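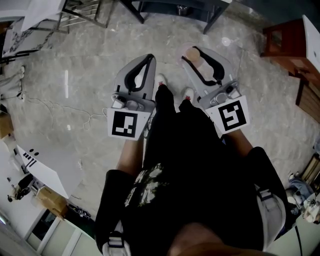
Cleaning Hard Floors and a Washbasin in One Go

A shared workroom with a hard floor and a washbasin down the hall can be done in one session if you take things in the right order. Floor clutter first, then dust, then the basin, then the mop.

Start with whatever is standing on the floor. Cloth bags go on a hook or a chair back. Cardboard boxes should be opened, checked, and either flattened or moved to a shelf, as the bottoms soak up mop water and leave a brown mark on light flooring. Cables are the other nuisance. Unplug what you can, wind it up and put it on the table. If a cable has to stay plugged in, lift it over a chair while you mop.

Gray marble patterns hide dirt well. Crumbs, beads, and small beige bits of anything disappear into the veining, and you find them later with a bare foot. Turn off the overhead light and lay a flashlight on the floor, pointing across it. Small things throw a long shadow and you can pick them up by hand before you sweep.

Pinkish spots are usually drink or marker. Try plain warm water first and leave a damp cloth on the spot for a few minutes. If it is still there, add a drop of dish soap. Keep vinegar and bathroom descaler off the floor unless you are certain it is tile or vinyl. Real marble is dulled by acid, and the same goes for a marble table top.

Dust the furniture before the floor – tops first, then lower shelves, then the crossbars of metal table frames, where fluff collects. Office chairs need turning over once in a while. Hair winds itself around the casters and can be cut out with a seam ripper or small scissors. 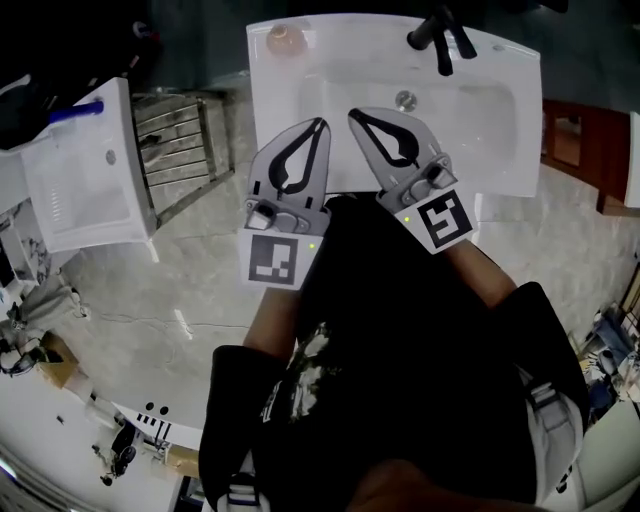 Washbasins need a soft cloth and very little product. Wet the bowl, put a small squirt of dish soap on the cloth and work from the rim down to the drain. Clear the rim before you begin. A small item left in the back corner ends up in the bowl sooner or later, and it leaves a ring if it stays put. A black faucet on a white basin needs more care than a chrome one. Don't use powder cleanser, scouring pads or descaler on it, and wipe it dry at the end, or the water spots show up gray. The chrome drain can take a firmer rub with an old toothbrush around the edge.

For stubborn scale on the white surface only, I use Rosent liquid cream, the 900 ml bottle, and rinse twice. Keep it away from the black finish.

Mop last, starting at the far wall and backing toward the door. Wring the mop well. Change the water when you can't see the bottom of the bucket, which in our workroom is halfway through.

Put the boxes and bags back once the floor is fully dry.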